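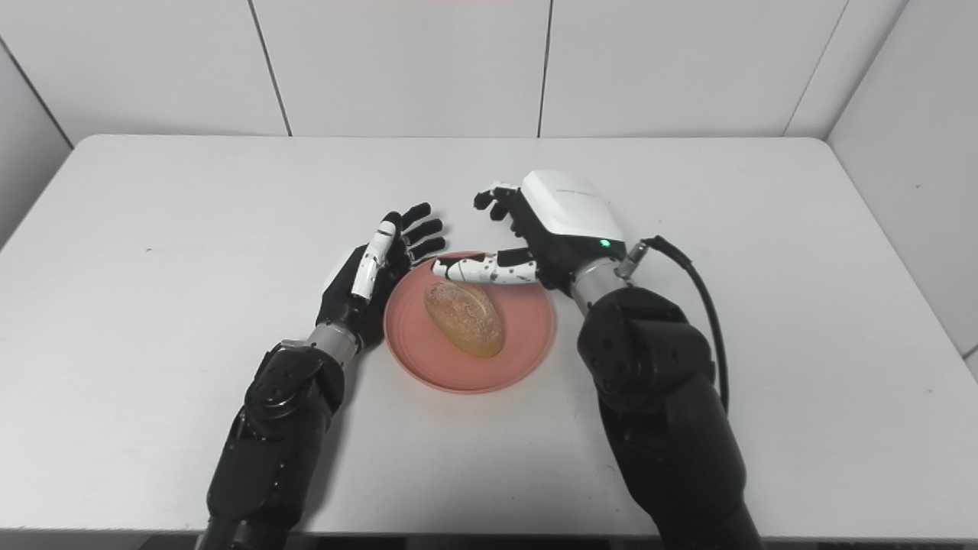 *One roll on the pink plate.*

# Orberg bread box: two months in, still not sold on it

I bought the Orberg because I was tired of throwing out half a bag of rolls every week. The box promises bread that stays "bakery fresh" for 11 days. I didn't believe that when I read it and I believe it less now, but there are a few things to like, so I'll try to be fair.

First, what you get. It's a steel box with a hinged lid, a slotted wood board that sits in the bottom, and a little plastic dial on the back that opens and closes a vent. The dial goes from 1 to 5. The leaflet says to use a low setting for crusty bread and a high one for soft bread, then on the next page says the opposite. I wrote to Orberg in June to ask which was right and got back a thank-you for my interest.

I tested it with the same floury rolls I always buy, plus a sourdough loaf from Gajdoš, the bakery near my work. Half went in the box and half went in a paper bag inside a kitchen drawer - my old method, total cost zero.

Day 1: no difference at all.

Day 2: the rolls in the box were softer inside. The crust had gone leathery, though, and I'd pick the drawer ones if I was eating them plain.

Day 4: box rolls fine for toast. Drawer rolls hard enough to grate. This is where the Orberg earns something.

Day 6: the sourdough was still good in the box, a bit sour smelling but good. Rolls were done.

Day 8: a green spot on the sourdough. I had the dial on 3, since the leaflet was no help. I ran the whole thing again with the dial on 1 and got one more day out of the loaf, but the crust was like a roof tile.

So where does 11 come from? The small print says "in controlled conditions with selected breads." It doesn't say which breads. My guess is something sliced, packed and full of preservatives, and that would last 11 days on top of my fridge.

Other gripes. The lid slams. The board is too long to stand up in my sink, and it warped slightly after the second wash. Crumbs get under the vent plate and you need a screwdriver to reach them. The finish shows every fingerprint, if you care about that.

My brother-in-law Odair Caldeira has the cheaper Prustis box and swears it does the same job. I borrowed it for a week. The lid fits badly and the whole thing feels thin, but the bread came out the same as far as I could tell. There's also the Cidovine crock, which a lot of people online love. I haven't tried it and I'm suspicious of anything with over 2,000 reviews that all sound alike.

Would I buy the Orberg again? At full price, no. On sale, maybe, if you mostly eat big loaves and don't mind toasting. For rolls, buy fewer at a time and freeze the rest - they come back fine after a few minutes in the oven.

2 stars out of 5. I'd have gone to 3 if they had answered the question about the dial.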